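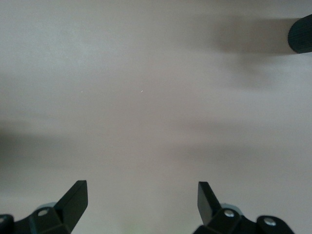
The Skaltenmont handling laboratory has completed its comparison of two parallel grippers for the small-parts bench. We are setting out the main results in this thread for the partner sites that asked for them. (1/11)

The two units tested were the flat-fingered gripper now fitted to the arm and the padded gripper it replaces. Both were run on the same arm, with the same wrist camera and the same controller settings. Corina Furtună led the work. (2/11)

Each gripper made 1000 pick attempts, spread over 6 kinds of part: washers, short dowels, folded card, bottle caps, cable clips and thin plastic strips. Parts were placed singly on a pale, plain surface. An attempt counted as a success only if the part was lifted and set down inside the marked tray. (3/11)

The flat-fingered gripper failed 149 times. Most of those failures were on bottle caps, which tended to roll out sideways as the fingers closed. The padded gripper failed more often overall, chiefly on washers and card, where the pads could not get under the edge. It did better on the caps. (4/11)

The flat fingertips have one practical advantage for the camera. With the gripper open, both blades show at the bottom of the view with clear surface between them, and the operator can line up on a part without moving the arm away first. The old pads hid much of that gap. (5/11)

Lighting remains a difficulty. The wrist camera picks up broad, soft shadows on a pale surface, and the part-finding software sometimes took the darker patches for card. Tiny white specks of dust or lint also show up against a clean background and led to several false picks. Radu Moldovan has since raised the minimum object size in the settings, which removed most of these. (6/11)

Colleagues at Ukemgate asked whether a darker surface would solve the problem. We tried one for a single afternoon. Shadows were less troublesome, but the black fingers became harder to tell from the background, and the check that confirms finger position began to fail. We have gone back to the pale surface for the present. (7/11)

On fixings: the finger brackets are held by screws, and these should be checked at the start of each session. Two worked loose during the second week of trials, giving a slight twist in one finger and a run of poor results on the strips. Those attempts were discarded and repeated. (8/11)

The controller was not changed for these trials. Tincuța Neagu will begin a separate comparison in July, setting the present controller against the Emorano unit lent to us by the Eide workshop. Closing speed and grip force will be logged for every attempt – something we were unable to do this time. (9/11)

Sites wishing to repeat the test should use the same closing speed for both grippers. Our first attempts did not, and the results could not be compared. Relu Ardeleanu can supply the settings file and the part list on request. (10/11)

The flat-fingered gripper will stay on the small-parts bench. The padded unit has been moved to the bottle-cap station and remains available for loan between bookings. Requests should be sent to the laboratory office before noon for collection the following morning. (11/11)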